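Home Rentals Shop Visit Us Contact
Search the site Go

Jerkcombe Bicycle Library: Questions We Get

How does borrowing work?
You pay the $85 deposit, sign the sheet, and ride off. Bring the bike back within the month and the deposit comes back to you. Bring back most of the bike and we'll have a conversation.

Can I pick any bike I like?
Any bike with a green tag. Red tags are in for repair, and yellow tags are bikes we disagree about. Please don't ride a yellow tag home to settle the matter.

Do I need to know how to fix things?
No, but you should be able to pump a tire. If the chain drops, shift to the small ring and coax it back on with a stick. If the stick goes into the wheel, call us.

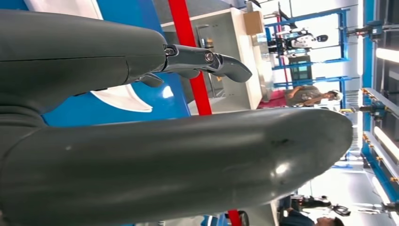 What tools should I carry?
For a day ride, a spare tube, two tire levers, a pump, and a folding set of hex keys. The hex keys matter most, as nearly everything on a Prolari or a Hutsuliak is held together with socket-head screws, and they work themselves free on the gravel past the Poturico bridge. You want the sort of screw you see on that steel joint, with a hex socket in the head. Push the key all the way in before you turn it. A key that's halfway in will round out the socket, and then you own a decorative screw.

Why does my seat keep sinking?
The clamp needs a turn. If you've given it a turn and it still sinks, the post is the wrong size and it was our fault. We have a drawer of posts for this.

Can I take a bike on the train?
Yes, before 7 a.m. and after 6 p.m. In between, the conductor decides, and the conductor has usually decided already.

What happens if it's stolen?
Tell us the same day and give us the number stamped under the crank. Bike 900 has gone missing twice and come back both times — once with a nicer saddle, which we kept.

Do you take donations?
We do, from April through November. Kids' bikes are always welcome. Exercise bikes are not bikes for our purposes, however sincerely they are offered. Leave yours by the side door with a note saying what's wrong with it. "Nothing" is rarely the whole story.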